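Chapter 4
Making the Bed and Minding the Room

Of all the jobs we shall meet in this book, making a bed is perhaps the one you already feel sure of, and I should like to ask you (kindly!) to forget most of what you know. When I began as a room attendant at the Hernau guest house in Patetcombe, I thought two minutes and a good tug at the corners would do. It took me a whole winter to learn otherwise, and I was grateful for every cold morning of it.

We begin with the covering that gives new staff the most bother, the quilted down comforter. Down shifts about in its stitched pockets while a guest sleeps, and by morning it may be bunched into lumps on one side and quite thin on the other.

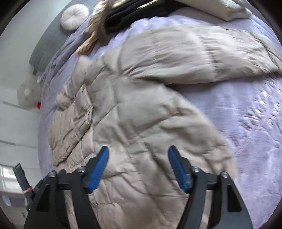 Take your time over it. Fold the comforter back far enough to smooth the fitted sheet, working from the head of the bed towards the foot, and then shake it out gently by two corners so that the filling can settle again. The Ulby method, which we come to in section 4.2, adds a half turn at this stage, and many people grow very fond of it.

A bed also belongs to its room, and a good attendant gets into the way of thinking of the two together: the light, the air, the warmth, the dust that gathers between slats.

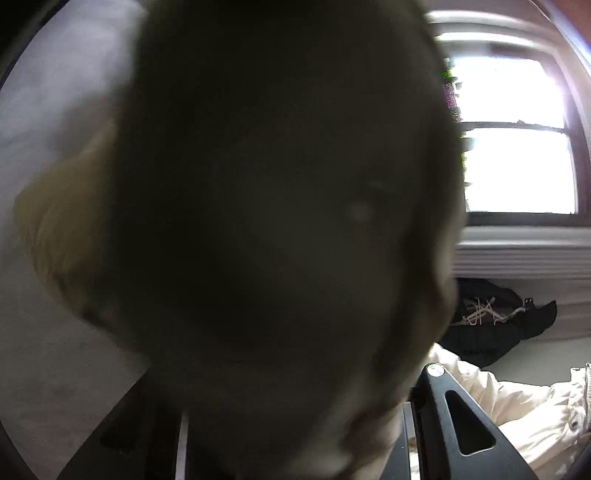 Daylight is a great help with bedding, as it shows up creases that a lamp will hide, so draw the curtains before you touch a pillow. We shall work through airing and heating in Chapter 5, using the Fang room card, and you may like to keep a copy by you as you read on.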